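5/19/23

My sister-in-law Sinéad Ó Dálaigh picks hotels the way other people pick melons, by pressing on them and frowning. I pick hotels by looking at the price and then at the clock. So when she handed me a printed list of places to stay in Plostetville, sorted by "mood," I should have known we were headed for trouble.

There were four of us on this trip: me, Sinéad, her friend Bríd Gilmartin, and Rónán Brophy, who came along because he owns the car. The list had moods like "Barefoot Luxury" and "Quietly Confident." I asked which mood had parking. Sinéad turned the page over to see if there was anything on the back.

We ended up at the Tranholm, filed under "Industrial Romance." It used to be a place that made buttons. The lobby has kept the concrete floor, the pipes, and as far as I could tell the original heating, meaning a draft from the loading door. The check-in desk was a slab with no chairs near it and no person behind it. You were supposed to stand there until someone noticed you and drifted over in an apron. The man who drifted over to us offered us a "welcome broth." I drank it. It was fine. It was soup.

My room had a bathtub at the foot of the bed, out in the open, with a spotlight on it. I don't know who this is for. I am a fifty-three-year-old man and I do not need lighting cues. The closet was a rope. The rope had two hangers on it, and when I called down for more I was told that two was part of the concept.

The light switches were worse. There was a panel by the door with four unmarked brass buttons, and after a good deal of pressing I had learned that one did the tub, one did the curtains, and the other two did something in the hallway. Bríd, across the hall, confirmed this at one in the morning.

Breakfast was a different building. You walked out past the bins, along a canal that the list called "storied," and into a café named Türkmen, which had no connection to the hotel other than a voucher. I have no complaints about Türkmen. The eggs came in a small copper pan with far too much butter, the bread was still steaming, and the woman at the counter looked at our Tranholm voucher with real pity and gave us extra olives. We ate there three mornings in a row. On the second one Rónán ordered everything twice and had to lie down in the car.

I should say something about the city, as people keep asking. Plostetville is pleasant. It has a hill with a tower on it, and a sign at the bottom that says 1373 in iron numbers. Rónán took this for the year it was founded. Bríd thought it was the number of steps. We went up to settle it and I can report that by the first bench I no longer cared which of them was right. The view is good. You can see the button factory.
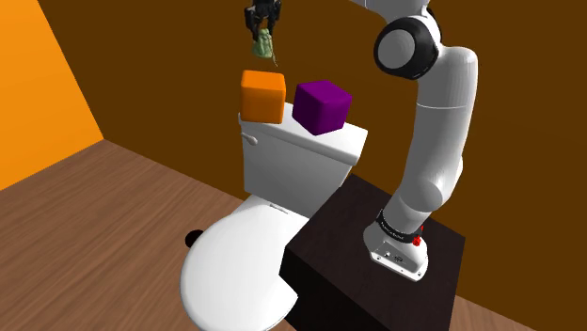 *White robot arm on its dark cabinet, with the little red light.*

On the last night we moved to the Skilham, which Sinéad had crossed out in pen because its mood was "Traditional (Tired)." It has carpet with a pattern of other carpets. It has a kettle, a drawer with a Bible in it, and a lamp you turn on by turning the thing on the lamp. The bath is in the bathroom. The man at the desk, Jarlath Keane according to his badge, was sitting down and had a chair for me as well. He wrote our names in a ledger and asked whether we wanted a wake-up call, and I got a little emotional.

Sinéad said it smelled like her grandmother's coat. She also slept until ten thirty and missed the wake-up call, so I'm putting her down as a yes.

The Skilham was about half the price of the Tranholm, and nobody gave me soup. I've already asked about rooms for March. Ruairí Tully wants to come this time, and he has a bigger car, though he's also the one who made us stay on that boat, so we'll see. Sinéad has started a new list. The first heading is "Liminal."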